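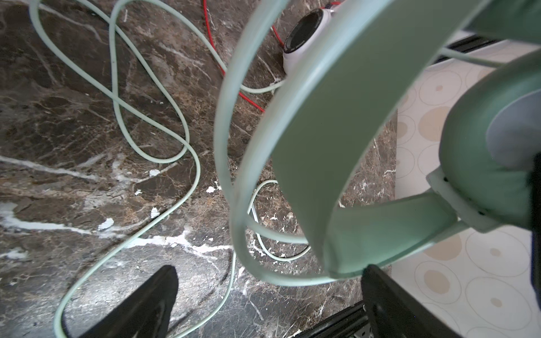

December 4, 2021

Headphones, mint green pair. Job 163 in the book.

Started on the headband. The inner face is the duller sage colour and marks more easily than the rim, so I used the soft cloth and soapy water and kept the Dudwood cleaner off it. Tried Dudwood on an old band last January and it left a cloudy patch that never came out. Please don't use it on coloured plastic, whatever the label says.

Cushions next. Pressed each one for 60 seconds with the flat block, let go, and watched how long it took to come back. Left was slower than right by a bit. Not enough to replace, in my opinion, but Damián may want to try it himself. The green covering has no splits that I could find. Lining inside the cup is the pale lavender-grey and picks up lint, so go over it with tape before it gets bagged.

Yoke screws: 2 were loose on the left side. Snugged them up by hand with the small driver, no thread glue. Hipólito used glue on the Hellia pair and we had a miserable time getting the bracket off again.

Wore them for the rest of the morning with the radio going. Clamp is firm at the temples, fine after a while. There's a faint creak when I turn my head to the left. It might be the hinge, might be the slider. Didn't chase it.

Still to do:
Find the creak.
Ask Quezada if they have cushions in this green, or only black and grey. Their part number in our binder is 2673 but that page is old.
Put the small driver back in the Drivedden case. It was in with the pliers again.

Headphones are to go in a soft bag, ear cups flat, nothing stacked on top.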